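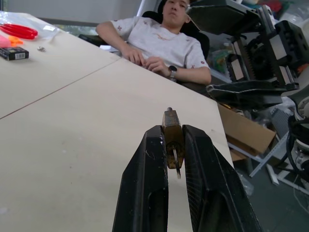

The Lock
Fiction by Hazel Lindgren
February 10, 2023

The new bloke sat across the table with his hands together and watched the padlock come up between the fingers. I had told him to watch the metal and leave the screens to me. You learn more from the metal for the first few days.

"How hard are you squeezing?" he asked.

"Hard enough."

"Is there a number?"

There was a number. It was on my screen and I never looked at it. I held the trigger where it was and the lock stayed upright with the key hanging out of the bottom.

Ranach had sent us the task list on Monday. Tissues, pens, lids, a bag to be closed, a lock with a key in it. Each one had to be done by hand through the controllers so the arms would have something to copy. The lock was down for 101 good runs. A run was good if you didn't drop anything, didn't stop to think for too long and didn't bump the table. My supervisor in Cladbridge went through them at night and sent back a list of the ones she had thrown out. She never wrote why. I would open the file and look for the reason, and mostly I could find it.

"You hesitated there," the new bloke said.

"I was lining it up."

"Does it learn that? The lining up?"

"It learns whatever I do."

He thought about this. He had come over from the warehouse, where he drove a forklift for two years, and he had good hands. I had seen him on the practice rig, the old Muren with the loose elbow, and he had been gentle with it. What he didn't have yet was any patience with the delay. You move, and then the arm moves, and in between there is a small gap where you want to move again. If you do, you've moved twice.

I put the lock down, released it and backed the fingers away. Then I logged the run and took the headset off. My neck hurt.

"Your go," I said.

He wiped his palms on his jeans and came around to my side. I fitted the strap for him and showed him the pedal again, because people forget the pedal. The first time he closed on the lock he caught it too low and it tipped. The second time he got it, and held it, and forgot to breathe.

"You can breathe," I said. "It doesn't copy that."

"You sure?"

"Pretty sure."

He laughed and the arm laughed with him, a little shake all the way down to the fingertips. We threw that one out ourselves.

By lunch he had done nine in a row that I would have kept. I told him so. He ate his sandwich standing at the window, looking at the trees, opening and closing his free hand.

"My dad did keys," he said. "Key cutting, shoe repairs. He had a booth at the shopping centre. He tried to teach me and I wasn't interested."

"Did he show you or tell you?"

"He held my wrists. I hated it." He folded the sandwich paper into a square. "You could feel when he was going to turn, though. Before he did."

After lunch I gave him both arms. It's harder with two, since each hand waits for the other to be polite. He brought the brass piece in from the right and the black pointed one in from the left and stopped them just short of touching. I sat at the end of the table and kept my mouth shut. He was lining it up. He took his time about it, and I noticed that his head had gone over to one side, the way mine does.

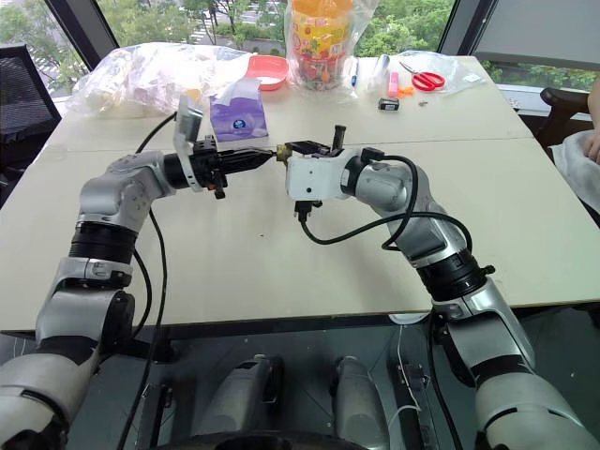 Run 1,045

The list from Cladbridge came through a bit after eight the next morning. We had sent 1,045 runs since the start of the job, all tasks together, and she had thrown out four from the day before. Three were mine.

He read it over my shoulder and didn't say anything, which was decent of him.

I opened the first one. There were my two arms coming in over the table, and there was the pause before the turn, and the pause was too long. In the second it was longer. I'd been showing off, I think, letting him see how careful I was.

"Can I have a go at those?" he asked. "The ones that need redoing?"

I got up and let him have the chair. He put the headset on without help and found the pedal with his foot. I stood behind him, close enough to reach his wrists, and put my hands in my pockets.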